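So we lost most of Saturday to one loose screw. I'd promised Ka-ming 200 clean runs of opening locker doors with the hand-held grippers, and by lunch we had 11. The left jaw kept closing late. Just a hair late! But it was enough to slide off a handle, and once it snapped shut right next to my thumb (ouch, but no blood).

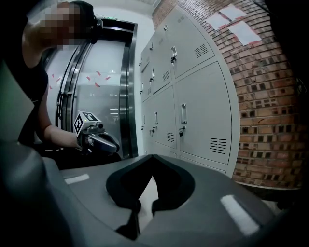 My first guess was the battery, so I swapped it. Same thing. Then I blamed the software, and poor Wakana got a very grumpy message from me – sorry, Wakana. She went through the logs anyway and saw the jaw position drifting a bit more on every squeeze.

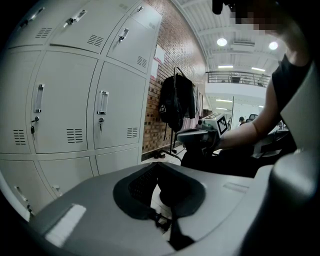 That sent me back to the hardware with a hex key, and the set screw on the finger linkage turned with no effort at all. I put on a drop of threadlocker, left it overnight and ran 800 squeezes at my desk with zero slips. I still want to hit 1,000 before I trust it near anyone's hand. Kai-wen is checking the other pair on Monday, and I'm buying more threadlocker.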